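Section 3: Preparing and Storing Loose Leads

Gellero Bench Guide, June issue
19 shares | 3 comments

3.1 General
This section applies to all single leads and cords kept at the bench. Leads must be disconnected at both ends before any of the steps below are carried out.

3.2 Laying out
1. Clear a space on the worktop and wipe it with a dry cloth.
2. Lay the lead down in one wide, open loop. Do not pull it straight by force.
3. Find the free end and check it before handling the rest of the lead.

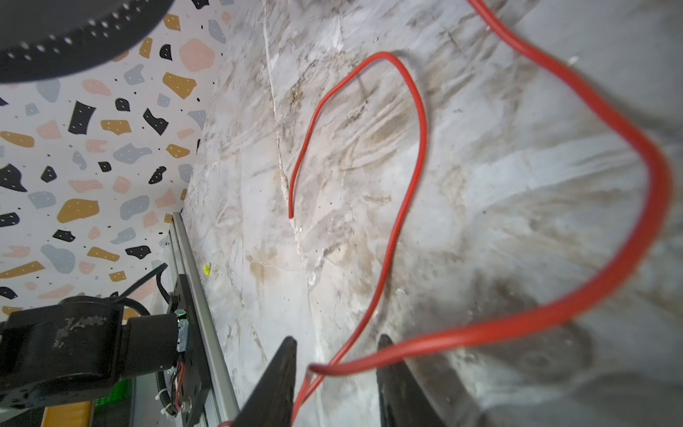
Isla Goodwin

Red wire shows up well against a white or pale grey marble-patterned surface, and the tip can be checked without lifting it. Veining in the pattern may look like a crack or a stray thread – run a fingertip along it if in doubt.

CAUTION: Do not use a lead with damaged insulation. Place it aside and report it to Stella Temba.

3.3 Sorting
4. Keep one colour of cord to each tray. A shallow rectangular plastic tray is suitable.
5. Leads longer than 400 mm should be coiled loosely by hand.

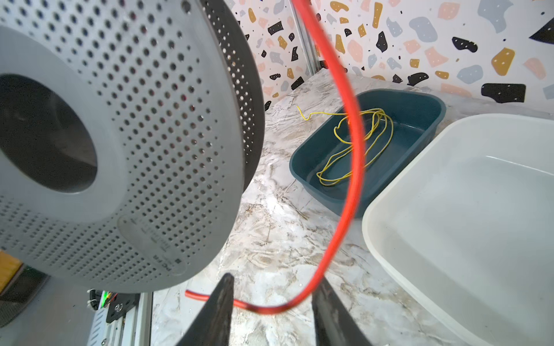

6. Tuck any stray end back inside the rim of the tray. An end left over the side is easily caught by a sleeve.
7. If a cord has become tangled, start from the loose end and open the coils one at a time. Do not tighten any knot.

NOTE: Trays are not to be stacked while cords are in them. For labels, see Section 9.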